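Home About Archive Work grumbles Contact

Posted in November by the bench hand at Flumwood

The arm and the screwdriver drawer

We were told about the arm in the canteen, over the sort of biscuits that only come out for announcements. Flumwood refurbishes office computers. They come in by the pallet from councils and insurance firms, we strip them, test them, put back what works and sell them on. I've done it for long enough to have opinions about which makers hide a screw under the sticker. Management said the arm would "take the strain out of repetitive tasks". I have heard that sentence before, about a label printer, and I still have the label printer's manual in my drawer because it needs so much looking after.

The project is called Mitow. The people who sold it to us are called Kurup, and they have been in and out since the spring with laptops and very clean shoes. They're pleasant enough. They ask good questions, and one of them brought a proper cake. But they have a habit of talking about "the memory task" as if it were a separate thing that lives on its own somewhere, and on my bench it never has been. You open the case, you see the state of it, you blow out the dust, you notice that one of the clips is cracked, you swap the memory, you listen to the fan. Fitting the stick is a few seconds in the middle of all that. They've picked those few seconds, put them on a big slatted table, and built a machine to do them.

The figure on the slide was 996 machines a month going through with memory fitted by the arm. I asked who would be taking the side panels off. We would. I asked who would be laying the parts out where the arm could find them. Us again. I asked what happens when a case comes in that's a different shape from the one it was taught on, which at our place is most afternoons, and was told this was "on the roadmap".

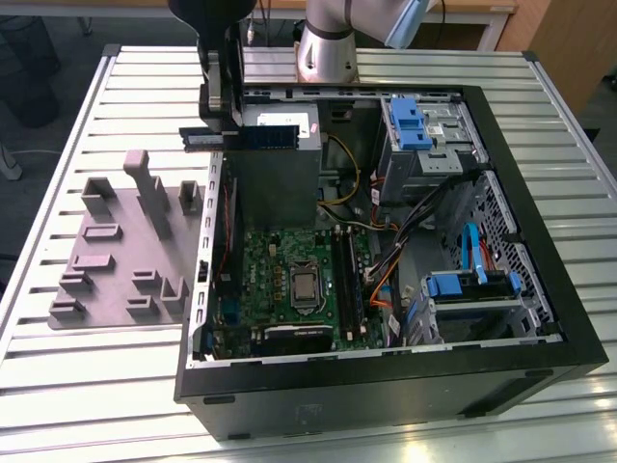

So far the arm has had 395 goes that somebody bothered to write down, and 157 of those needed a person to step in. I know because I was often the person. Stepping in can mean anything from giving a stick a nudge so it sits square to stopping the whole business and starting again. On a good run it's quite something to watch, I'll grant that. It comes down over the board very steadily, more steadily than I do after lunch. Then a cable is lying a finger's width from where it lay last time, and you're all stood there waiting while someone from Kurup scrolls through a screen.

Cables are the bit I keep coming back to. Anybody who has worked inside old desktops knows they never lie the same way twice. You push them aside with the back of your hand without thinking about it. I must do that hundreds of times a week and I had never once considered it part of my job until I was asked to write it down as a step. "Move cables clear." It went on the sheet, and it's now a thing I do for the machine before the machine does its thing.

That's what has changed, if you want to know. There hasn't been a great sweep of redundancies, and I'd be lying if I said I saw one coming by Christmas. What I've seen is smaller and duller. Two of us used to work a computer from start to finish and put our initials on it. Now one of us gets it ready and the other deals with whatever comes off the far end, and in between we wait. The waiting is odd. You can't start another job because you might be needed, and you can't really chat because you're meant to be watching. My back is better, my patience is worse.

The new lad's training has gone peculiar as well. He can load a tray perfectly, and he knows the stop button and the restart routine. He has hardly ever pressed a memory stick home with his own thumbs and felt it click. I showed him at the end of a shift and he was grinning. If the arm gets moved to our other site at Madberg, which is the rumour, I'm not sure what we'll have taught him.

I did put some of this in the feedback form. It had a box for "benefits noticed" that took up most of the page and a box for "other" about as big as a stamp. I wrote up the margin. I said they should time the whole job, from pallet to shelf, with the arm and without it, and count our minutes as well as its own. Almost a month on I've had a thank-you email with a smiley in it.

I'm not against the thing. If it could do the drive cages on the older towers, the ones that take the skin off your knuckles, I'd carry it in from the van myself. I asked about that too. Kurup said cages were difficult, because there were too many different kinds and you need to get your fingers in at an angle.

Yes, I said. You do.

Next time I'll write up the sticker-screw business, which a couple of you have asked about. I've been collecting the worst ones in a jar.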